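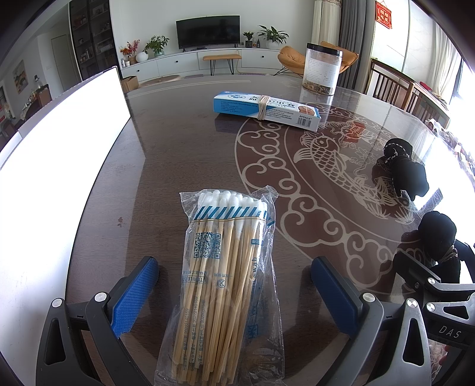 How to Register a Player for the Club Season

Registration for the Parkum youth soccer program is done online. The steps below cover new players, returning players, and families with more than one child in the club. Set aside enough time to finish in one sitting. The form does not save until you reach the payment page.

Before You Start

Have these ready:

A copy of the player's birth certificate or passport (PDF or JPG)
A head-and-shoulders photo of the player, plain background, no hats
Health insurance carrier and policy number
Name and phone number of an emergency contact who is not a parent or guardian
A credit or debit card

Returning players do not need to upload the birth certificate again unless the system asks for it.

Step 1. Create or Open Your Family Account

Go to the registration page and choose "New Family" or "Returning Family." Use one account per household. If parents live at separate addresses, one opens the account and adds the other as a second guardian under "Contacts." Both will then get team emails.

If you have forgotten your password, use the reset link. Do not open a second account. Duplicate accounts delay the player card.

Step 2. Add the Player

Enter the player's legal name exactly as it appears on the birth certificate. Nicknames go in the "Goes By" field. Check the birth date twice. The system uses it to set the age group, and a wrong year will put your player in the wrong tryout session.

Upload the photo and the proof of age. Files that are too large will be rejected with a red message at the top of the page, so scroll up if nothing seems to happen.

Step 3. Choose a Program

Recreational: One practice a week and one game. Played at Noment Park.

Academy: Two practices a week, no tryout required. Ages 7 and up.

Competitive: Tryout required. Home games are at the Hoekstra Fields complex. Team assignment is made after tryouts and sets the player's dues.

You may pick only one. If your player is trying out for a competitive team and would like a recreational spot otherwise, check the box marked "Place in Rec if not selected."

Step 4. Sign the Forms

There are 4 forms: medical release, concussion notice, code of conduct, and photo permission. The first three are required. A parent or guardian must type their full name on each one. Players in the older age groups also sign the code of conduct themselves.

Step 5. Pay the Deposit

Recreational families pay the full fee at registration. Academy and competitive families pay a $50 deposit, which is applied to dues. For competitive players not offered a spot, the deposit is returned to the same card.

Academy dues are $300 per season. You can pay the balance at once or in monthly installments. Competitive dues are listed in your offer email.

Step 6. Order the Uniform

Uniforms are ordered through Grollden after you receive your team assignment. You will get an email with a link and the player's number. Do not order before then, even if your player had a number last season. Try on a sample at the club office if you are unsure of the size. Numbered jerseys cannot be exchanged.

Fixing a Mistake

You can change contacts, phone numbers, and insurance details at any time under "My Account." To change a birth date, legal name, or program, email the registrar. Include the player's name and age group in the subject line.

Fall registration closes in July. Late players go on a waiting list by age group.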